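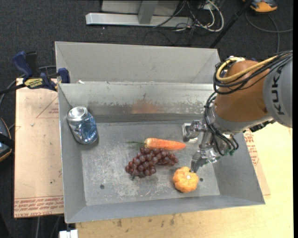
CAN IT PUT THE GROCERIES AWAY YET?
Stondedton Makers Newsletter, Dec 26, 2021

Short answer, no. Longer answer, sort of, if you have all afternoon and don't own many groceries.

We ask this every December and every December somebody writes in to say next year. So, a quick roundup before the holidays eat the rest of the month.

Picking things up: better than it was. A can is easy, or easy-ish, until it's crumpled and shiny and the depth camera sees a hole where the can should be. Carrots are fine once you find the middle. Grapes, ugh. Grab too hard and it's juice, grab too soft and you get one grape. A small pumpkin is too round for two fingers to love. And put any of them right up against eachother and the planner starts to sulk.

The Brorkel team in Tuststead sent us their numbers. 640 tries at mixed food out of a bin, 434 of them good. Good means lifted and held, not put anywhere useful. Still, that's about what my kids manage. They say most of the misses were soft stuff or things lying in contact, walls of the bin next worst.

Putting things down: nobody sent numbers. Make of that what you will.

Laundry: the Moon folder did 4 towels in the time it took us to eat lunch. Nice folds tho. Socks still a no, it can't find the other one either.

Shop floor is another story. Same part, same place, all day long, arms have had that covered for years. Sorting a scrap bin is where it falls over, same troubles as the grapes realy. Two readers asked if they should buy a used arm for this. Depends how much you like writing code at night.

Dishes: skip. Maybe in the spring issue.

Next bench night is full, 14 signed up, waitlist is open. Bring safety glasses and something awkward to pick up. No eggs please.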